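Doing laundry when you share the machine with a whole building

I moved into the Otton Street building in May with two suitcases, one good towel and zero idea how a shared laundry room works. My last place had its own washer in the kitchen, so I ran it whenever I felt like it (midnight, usually, sorry to everyone downstairs). Now there are 24 apartments and 3 washers, and I've had to grow up a little!

First thing I learned: set a timer. My neighbor Corinne Quintanilla left me a very polite note after I let a load of sheets sit through most of a movie. She was right. I set my phone for the cycle plus five minutes now and I haven't had a note in weeks.

Second thing, go early. Before 7 in the morning the room is all yours and you can spread out, fold on the long table, and listen to the radio as loud as you like. By ten there's a line, and people start doing that thing where they stand near a machine without looking at it.

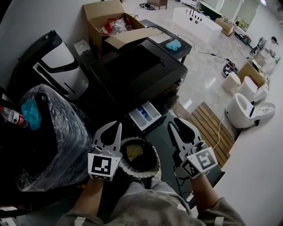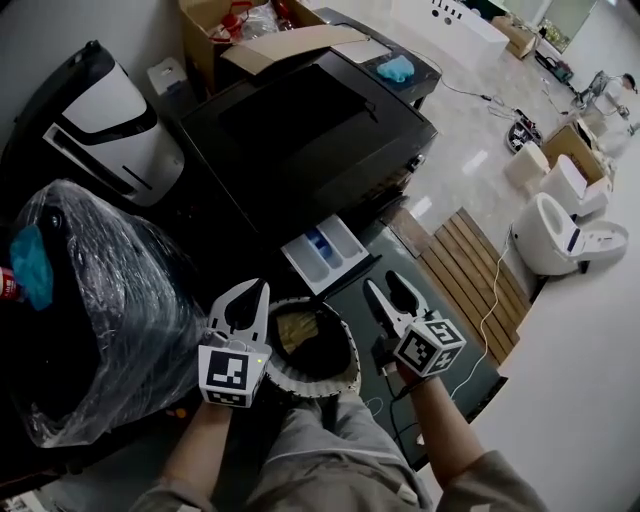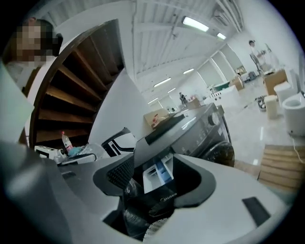 The last one is a front-loader with the detergent drawer partly open.

Now, detergent. I was using way too much. I'd fill the cup to the top line every time and then wonder why my black jeans came out with chalky streaks. I've cut back to half and everything smells like, well, nothing, and I've decided I like that. Towels get no softener at all. My grandmother would faint, but they dry you so much better.

I also started wiping down the drawer and the rubber seal after my last load, with an old washcloth I keep in my bag. It takes a minute. If you've ever opened a front-loader and gotten that swampy smell, you know why I bother.

Socks are still beating me. I've tried the mesh bag and I've tried clipping pairs together, and I have a drawer of singles anyway. If you have a system, write in and I'll try it for next month. Oh, and someone left a very nice green pillowcase on the folding table, it's hanging on the hook by the door.

Comments

Tavion Lindqvist: Buy all the same socks. Problem solved in one afternoon.

Stefaniia Dovhaniuk: Pillowcase is mine, thank you!! Will grab it tonight.

Jerome Ignacio: Half a cup is still too much for a small load, try a spoonful or two.

Contact the newsletter | © Otton Street Neighbors | Back to top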